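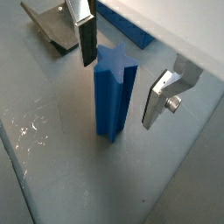 Robot Rules for Kids: Who Says What a Robot Can Do?

OK so quick question. You have rules, right? No running by the pool. Wash hands before lunch. Robots have rules too. Loads of them. Let's go, there's a lot to get through.

First thing. A robot doesn't know it's in a room with people. It doesn't know what a finger is (yours, I mean). It does the job it was set up to do and it moves when it's told to move. So the rules are mostly for US, the people who build robots and plug them in and stand next to them. Some get written down as standards. A standard is a big long list that lots of people agreed on, so a robot built in one town is as safe as a robot built in another town. Pretty dull to read. Very good to have.

The stop button

Big one. Every robot arm needs a way to stop it FAST. Usually a fat red button you can slap with your whole hand. Not a tiny switch round the back. Not a thing in a menu. And the button has to be where a person can reach it without leaning over the robot, which would be a silly place to lean.

Rule for you, if you ever visit: ask where the stop button is before you ask anything else. At the Hamero workshop the kids have to point at it before the power goes on. All of them. Even the ones who came last time.

Keep-out space

A robot arm can reach farther than it looks like it can. It folds up small and then, whoosh, long. So people work out the farthest spot it can reach and mark it. Tape on the floor, or a fence, or a clear wall. Step over the tape, robot stops. Or should. Somebody has to test that before the kids arrive, and write down that they tested it.

Hands, hair, sleeves, necklaces, all stay outside. Long hair tied back. Yes you too, grown-ups.

Squeeze rules

Robots that pick things up can squeeze too hard. A gripper with two fingers, closing on a block, is fine. Closing on your thumb, not fine! So there are limits for how hard and how fast a robot is allowed to push if it's going to work close to people. The limits are not the same for every part of you. Your head gets extra care. A robot that works with nobody near it can be set to go quicker.

And soft edges help. Rubber, rounded corners, no pointy bits where a hand might go.

Go slow first

My favorite rule because it's so simple. New job? Run it slow. Then run it slow again. Then a bit faster. A shape-sorting job sounds easy, you did it when you were a baby. But a star only fits in a star hole if the points line up, and a robot that gets it a little bit wrong and keeps pushing can crack the block, or the board, or itself. So a good setup says: if it pushes and the block won't go, STOP, back up, try agian. At Hamero they allow 3 tries and then a person comes over. No fourth try. 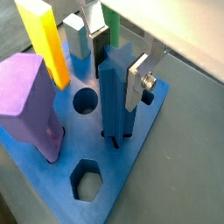

Murdo Aitken wrote in to say that three tries is too many for little kids' sessions, and that at Domura they stop at 2, and the person who comes over has to press pause before they touch anything, even a block that has rolled right to the edge of the table. Fair point. I like the pause bit a lot. Putting it in.

So, the pause rule

Never grab a thing the robot is using. Not even if it dropped it. Pause first, wait till the arm is still, then reach. Arm still doesn't mean arm off, it might just be waiting for its next turn, so somebody keeps a hand by the button while you reach.

Check, check, check

Before a session somebody goes through a checklist. The one Jara put together has 83 lines on it. Eighty-three! Here's a few of the short ones.

Stop button works
Screws tight
Cables not where feet go
Table clear of cups and snacks
Gripper pads not worn out
Everyone knows who is in charge of the robot

That last one matters more than it sounds. One robot, one boss at a time. If 4 people are all shouting go and stop at it, nobody knows what happens next.

Telling on the robot

If something goes wrong, even small, you say so. A bump. A funny noise. It went left when it should of gone right. You won't get in trouble. It gets written in a book and the grown-ups look for why. At Homden the book lives on a string by the door so it can't wander off.

Cameras count too. Lots of robots have them so they can see the work. If a camera might catch people, people get told first, and they can say no thanks.

Your turn

Pick a friend to be the robot. Robot keeps eyes shut and only does what you say. Get them to put a block in a box. You need a stop word, agree it BEFORE you start, and the robot has to freeze when it hears it, every time. Go slow. Then swap.

Write down any rule you had to add halfway through. Bring it in, we'll read them out in April.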